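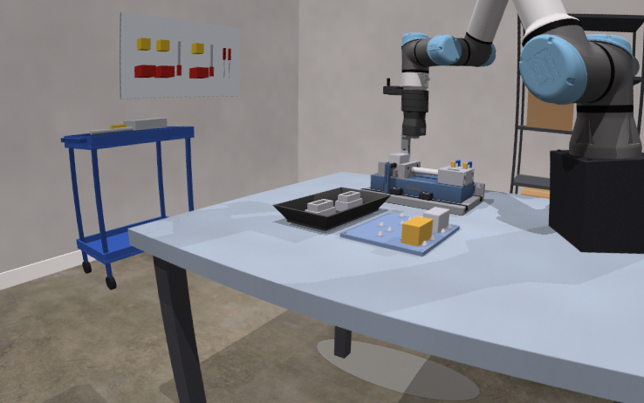 Robot arm on a bench in a simulated workshop

Mobile approval accepted, payment run rejects invoice
Product: Lindusis Payables, mobile app and web console
Customer: Skasberg
Ledger: Tukham, connected by standard sync
Priority: Normal
Status: Resolved, fix in September release

Problem as reported

An invoice from the supplier Willems was approved in the mobile app by a first-level approver. The app showed "Approved" and the invoice left the approver's queue. When accounts opened the next payment run in the web console, the invoice was listed under Exceptions with the message "Approval level not met". Sending it back and approving it again on the phone gave the same result. Approving it in the web console was not possible, as the button was greyed out for the same user.

The invoice is for £600. A credit note had been matched to it, leaving £460 to pay. Payment terms are 30 days and the due date was close, so the customer asked for a workaround first and a cause second.

Customer's approval rule: one approver below £600, two approvers at £600 and above.

Workaround given

1. In the web console, open the invoice and choose Approvals, then Add approver.
2. Add any second-level approver and save.
3. Have that person approve in the web console. Do not use the app for this step.
4. Rebuild the payment run. An open run does not pick up the change by itself.

Customer confirmed that the invoice moved from Exceptions to Ready after step 4. The payment went out for the net amount.
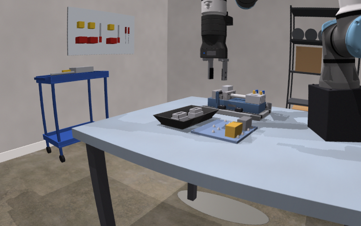
Simulated worktable with gripper overhead

Checks made

App version: current. Signing out and in again made no difference.

Offline mode: ruled out. The approval reached the server within seconds, and the audit trail has one entry for each attempt.

User roles: correct. The approver holds level one only, in both the app and the console.

Sync with Tukham: last sync completed with no errors. The invoice and the credit note both carry the right supplier reference. The match was made in Tukham and came across with the next sync. We asked whether anyone had edited the match in the console and the customer said no. The audit trail agrees.

Approval rule: a single rule is active. There are two older rules marked inactive, and neither is being read. We suggested deleting them anyway, to keep the list short. The customer prefers to keep them for their auditors, and that is fine.

Test company: we set up the same rule and entered an invoice at the threshold with no credit note. Both app and console asked for two approvers. We then matched a credit note to it. The app dropped to one approver and the console stayed at two.
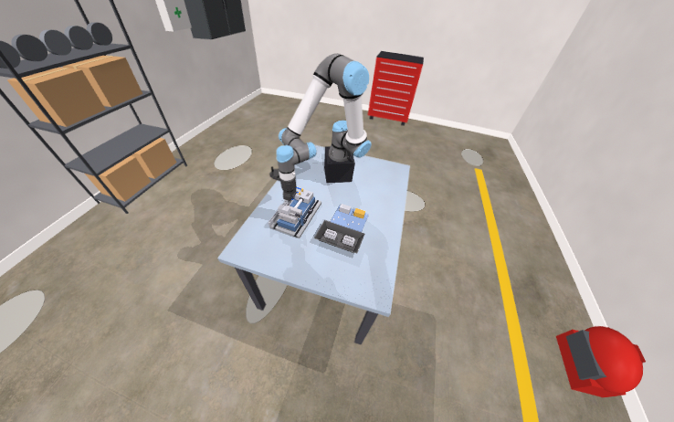

The last test gave us the cause. The app works out the approval level from the amount left to pay, and the console and the payment run work it out from the invoice total. The two agree unless a credit note or part payment takes the balance below a threshold. Invoices well under or well over the threshold are not affected, which explains why the customer had not met it before.

No payment can go out with too few approvals because of this fault. The payment run uses the stricter figure and stops the invoice.

Customer reply

Skasberg asked which figure is meant to be used. Their own purchasing policy refers to "invoice value" and they read this as the total before credits. They also asked for a way to find other invoices in the same state without building a run.

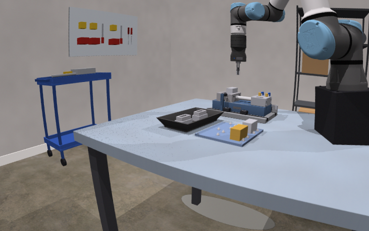
Lindusis Support

The invoice total is the correct basis. This is set out in the help page on approval rules, under Thresholds. The app was reading the wrong field and has been changed to match the console.

To list affected invoices, go to Reports, Approvals, Approval status. Set Status to "Approved" and Run status to "Exception". Tick "Include matched credits", which is off by default. The list can be exported as CSV.

After updating the app:

Invoices already approved at one level stay in Exceptions. They are not sent to a second approver automatically. Use the workaround above, or choose Reset approvals to start again.

New invoices need nothing done.

If the app still shows one approver for an invoice at or over the threshold, pull down on the queue to refresh it. The old level may be held on the phone until then.

Customer has updated all phones and run the report. One further invoice was found, and its approvals have been reset. Ticket closed with the customer's agreement. It can be reopened by replying to the closing email.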